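Last updated: December

Monday, late

Spent the whole afternoon on the equipment budget, which I had promised myself would take until tea. It is now well past tea. I have eaten a cereal bar over the keyboard and there is a bit of oat under the F key that I expect to live with until spring.

The trouble began with the conveyor. We want a second one, the same length as the first, so that parts can go out on one and come back on the other without somebody walking round the table with a tray. Noltari quoted 1,559 for it. I was pleased with that for as long as it took to scroll down. The price is for the conveyor. The motor controller is extra, the feet are extra, and there's a line for "commissioning support", which as far as I can tell means a man on the telephone. I rang to ask whether the belt was included and there was a pause I didn't care for.

Itness will do the lot, feet and all, for 2,000 flat, with delivery in 11 weeks. Eleven weeks takes us clean past the end of the budget year, and money that isn't spent by then goes back upstairs and is never seen again. So the dearer one is simpler and the cheaper one is here sooner, and I've got two columns on a pad that have been staring at each other since lunch.

Then there's the grippers. I put down for a spare set of fingers in the last round and had it struck out as "not urgent". I've put it down again under a different heading. Plusau sell them at 84 a pair, and I have seen this building spend more than that on sandwiches for a meeting about saving money.

Went down to the table before going home, to measure up for the second belt. I'd been drawing it on paper as though the table were bare, and of course it's nothing of the kind. Each arm needs its room, the bin needs to be where an arm can get at it, and the blue tape squares were laid out with one conveyor in mind.

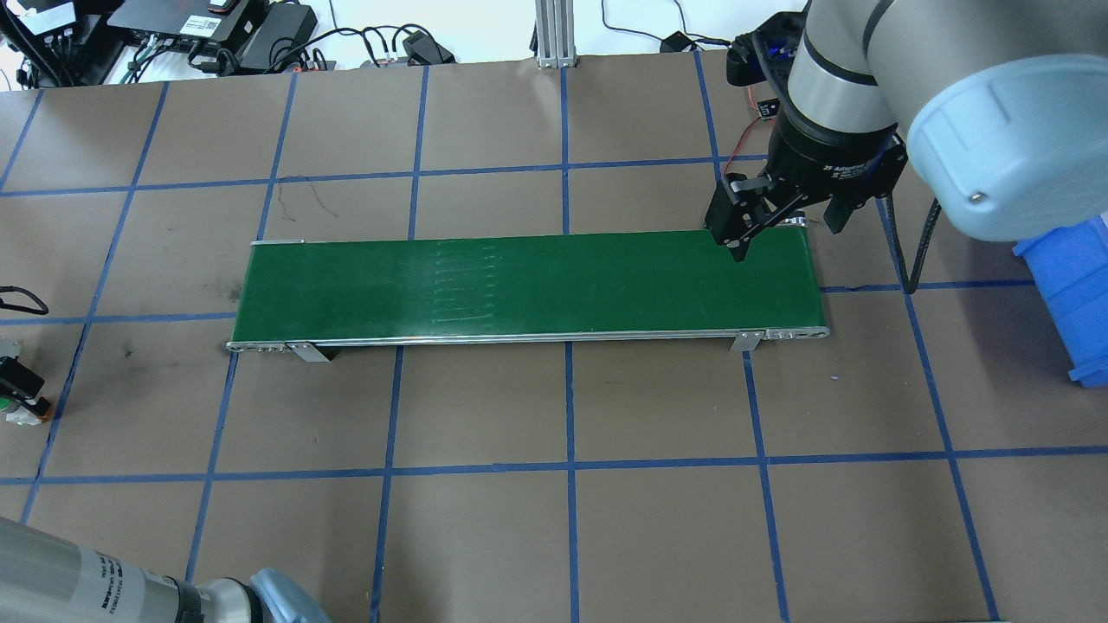 So I think the new one has to go in parallel and further back, and that means the electronics want moving, and that means longer cables, and nobody has put down for cables. I never do either. Every year I plan the big shiny thing down to the last bolt and then we scrabble about in drawers for leads. Have added a line called "cables and sundries" and given it a figure with no basis whatsoever. It looked very respectable once it was in the spreadsheet.

Also wrote to Meléndez about a service contract for the arms. They want a site visit before they'll name a price — never a cheap sign. I've said mornings are best.

Must ask upstairs whether an order counts as spent when it's placed or when it turns up. If it's when it's placed, Itness gets it and I can stop looking at the pad. If not, I shall have to ring Noltari again about the belt.

Contact | © All rights reserved | Back to top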